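Ticket 113 – ebook file rejected, chapter headings vanish after upload
Opened: 26 September 2025
Status: Open, then solved by me (see the end)

Hi Zetby support team!

I'm a self-published fantasy author and I've been using your formatting tool since August, mostly very happily. I'm trying to get my second dragon novel, Firnach, ready for preorder and I've hit a wall. The manuscript looks gorgeous in your preview (love the little ornaments between scenes, by the way), but when I export the ebook and upload it to Millilano, their checker throws it back with "table of contents incomplete". It finds nine chapters. The book has 68, they're short ones!

What I've tried so far:

Exported again with the ornaments switched off. Same error.

Cleared my browser cache, logged out, logged back in, made a cuppa. Same error.

Copied the whole lot into a brand new project and exported that. Same error, and I lost all my italics as well, so please don't suggest that one – my hero thinks in italics and he thinks a lot.

Uploaded my first book, Filip, which I formatted with you in the same way. It went through without a murmur, so I don't reckon it's my Millilano account. 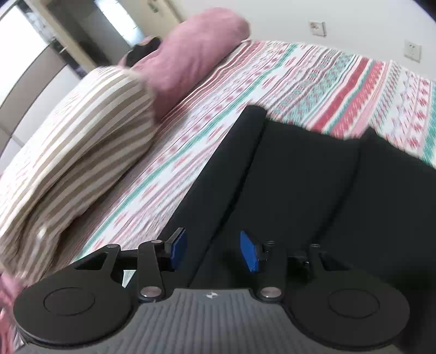

Does the missing chapter problem affect the paperback file too?
The paperback PDF comes out fine, with every heading in its place and the page numbers correct, so it's only the ebook that's playing up.

Update, later the same arvo: I've been poking at it and I think I'm onto something. The nine chapters that show up are the ones I typed straight into Zetby. The others I pasted in from my word processor, where I'd made the headings by hand, just bold and centred and a bigger font. They look identical on screen. When I click on one of the pasted ones, though, the style box on the left says "Body".

Second update: fixed! I went through and changed every pasted heading to the "Chapter" style, exported again, and Millilano accepted it first go. The contents page is all there and the links jump to the right spots, even on my ancient e-reader.

You can close this one, but could I put in a request? A warning on export would be brilliant, something like "this looks like a heading but isn't styled as one". I've got 200 advance readers waiting on this file and I'd already started drafting them a grovelling apology. Also, is there any way to change all the headings in one go? I did mine one at a time and my wrist is not speaking to me.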